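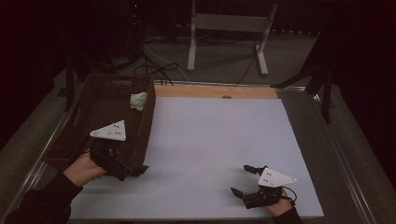 Page last changed: Monday, 4:40 p.m.

Zamfira Costache has folded more cloths than most of us will ever own, and she still likes doing it. She ran the linen room at the Cillden guesthouse for 26 years, and when I sat down with her over a pot of tea she wanted to talk first about baskets, which suited me fine!

"People buy a basket for the shelf and then they never take it down," she told me. "Put it on the table where your hands are. Then you'll use it." She likes wicker, dark brown if she can get it, open at the top and with a slot at the end for the fingers — lids only slow a person down, she says.

I asked about the cloth that never gets folded, the one that ends up in a wad in the corner (I have several, and I confessed to them). She laughed for quite a while. "One crumpled cloth isn't a mess. You take it out, you lay it flat, you smooth it from the middle, and you fold it in half and in half again. A pale one shows you every crease, so start with a pale one."

Her class at Lurkico runs three evenings every February, and some 106 people have come through it so far. Teodor Cozma, who was there last winter, told me he went in for the fitted sheets and came home talking about dishcloths.

"Fitted sheets are the last evening," Zamfira said, pouring me another cup. "First you learn the small square ones."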